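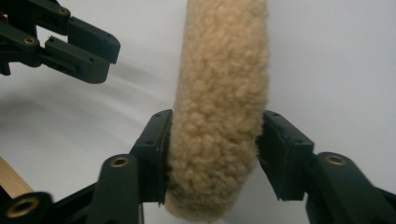
The curled, cream-colored pile of a fleece piece like the ones at the center of the Grilesstead cleaning dispute.

Grilesstead is being asked to believe that a piece of curly fleece will save it money. The pitch comes from Josetti, a cleaning supply firm that wants the town to swap the paper towels and foam pads used in its public buildings for washable fleece covers and mitts. A trial in four buildings ended in September. The firm calls it a success. The numbers handed out on October 7, 2019, leave room for doubt.

Josetti says its fleece picks up more dust in one pass than foam, holds it until it is shaken out, and can be washed 30 times before the curl goes flat. It gave the town 900 pieces for the trial at no charge. What it did not give the town was any record of how many of those pieces came back from the laundry in a state anyone would want to use again.

That matters, as anyone who has washed a wool paint roller cover knows. Tight curls look wonderful on day one. They spring back when you squeeze them, and it is easy to see why a room full of people handling samples would be impressed. After a few rounds in a hot dryer the same pile can clump, shed or turn stiff. The washing instructions that came with the trial pieces call for cool water, mild soap and drying flat. The town's laundry is handled under contract by Turkham, which runs everything hot and dries everything in a drum.

Asked whether the pieces in the trial were dried flat, a Turkham manager said the company "followed the normal process." Asked whether the normal process included drying anything flat, she said she would have to check.

Wael Kabbaj, who supervises cleaning at the town library and the pool building, used the covers for the full trial. He was polite about them.

"They're soft, and they get into the window tracks better than what we had," he said. "The first couple of weeks, I liked them a lot. Then you start getting little bits of fluff left on the shelves. So now you're dusting up after the duster."

Kabbaj said he set aside the worst ones and went back to foam for the pool building, where the fleece got heavy with water and took until the next morning to dry. He wrote this on his trial form. The summary given to the town does not mention it, though it does say staff response was "very positive."

Then there is the price. Josetti puts the savings at about 30 percent over two years compared with foam and paper. To get there, the firm assumes that every piece lasts through all its washes, that none are lost, and that the laundry bill stays where it is. Take away any of those and the gap gets small in a hurry. The firm did not offer a version of the sums with a shorter life for the fleece. A spokesperson said one could be prepared if the town wanted it. The town should want it.

There is also the question of what the stuff is. The samples are labeled "natural fleece," a phrase that could cover real sheepskin, wool pile on a woven backing, or a blend. Each one washes differently and costs a different amount to replace. A rival bidder, Seixas, lists the fiber content of its own covers on the package, along with a lower wash count. That may make for a weaker sales talk, but a buyer can at least hold the company to it.

None of this means the fleece is a bad product. People have been dusting and polishing with sheepskin for a very long time, and Kabbaj said he would happily keep a few for the window tracks. Buying enough to stock every closet in town is a different matter.

The town has asked Josetti for the laundry records and a fiber content sheet. No date has been set for a decision, and the trial pieces remain in use at the library.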